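# The Ukasard picking kit should be priced by the grip

Teodor Kaczorowski, September 8, 2019
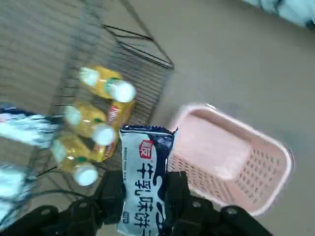 *Biscuit pouch held upright between the fingers, wire and pink baskets behind.*

Ukasard sells its grocery kit on payload. I think that is the wrong figure to put on the cover of the brochure. A flow-wrap pouch weighs next to nothing, and its film creases if the fingers close too far. Bottles lying in a wire basket are a separate problem, as the mesh can catch a fingertip on approach.

Our trial at Nandthorpe ran 40 picks per item. Pouches failed 11 times on the default force setting and bottles 17 times, mostly on approach angle. The Gumix fingers we tried in November did better on film and worse in mesh.

I would pay more for a kit with a published force curve and a finger profile for each package type. Dudek already supplies both on request. Ukasard should print them in the manual.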